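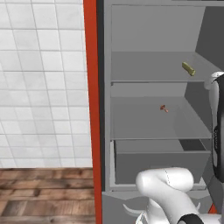 Home | News | Business | Sport | What's On

Shelf-stacking robot halted after arguing with a cabinet

A robot arm being trained to tidy shelves at Keron's workshop in Stukolley has been switched off until further notice after it tried to push its own wrist through the side of a steel cabinet.

The arm had spent November practising in a computer simulation, where it put small objects away 3500 times and, according to the firm, came to very little grief. Real life lasted 16 attempts. On the last of them it misjudged the height of a shelf, met the cabinet wall and carried on pushing.

The stop that should have cut the power at first contact had been set far too high, says project engineer Zdenka Dimitrov. "In the simulation the cabinet doesn't mind," she said. "Ours has a dent you could keep soup in."

No one was hurt. Kagiso Fourie, who was standing nearest, reached the red button before the cabinet reached the floor -- a matter of some pride in the canteen, we are told.

The bill comes to £900, most of it for a new gripper. Keron has lowered the force limit and gone back to the simulation, this time with shelves that are moved slightly between runs. The arm will not be allowed near real furniture again until Mhairi Baird, the site's safety lead, has signed off the changes.

She has yet to give a date. The cabinet, meanwhile, has been turned to face the wall.

63 shares | 16 comments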